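4.3 Recording a kitchen session

Follow this section once the grippers have been charged and paired (see 4.2). One session covers one task, for example taking a utensil out of a jar and putting it back.

1. Switch on both grippers and wait for the indicator light on each camera module to turn green.

2. Wipe the lenses with the dry cloth supplied. Do not use kitchen spray.

3. Start a new session on the tablet and choose the task from the Bretska list. Enter your own initials, even if a colleague is signed in.

4. Hold the gripper still over the work area for the length of the tone, then begin.

5. Close the jaws on the handle, with a pad on each side of it. Lift at your normal speed – slow, careful movements make poor examples.

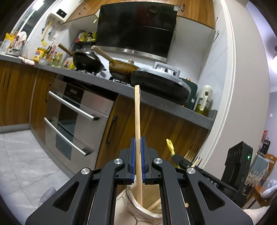 Figure 14. Flat wooden handle held between the blue pads, lower end still inside the jar.

6. Put the utensil back, open the jaws fully and press Stop. Each lift and return is saved as one example.

7. Move the jar or turn it before the next example. Record 50 examples per session.

Note: Leave the rest of the kitchen as you found it. Pans, bottles and other items on the worktop are wanted in the recordings.

Note: If a utensil slips, carry on and pick it up again. Mark the example "Slip" afterwards. Do not delete it.

Caution: Keep both grippers away from lit burners and hot pans. The pads soften with heat and must then be replaced as a pair.

Sessions are uploaded when the tablet is docked. Anything docked after 5 p.m. on Friday is checked the following week. Queries about rejected examples go to Mairéad Quinlan at the Pondham office.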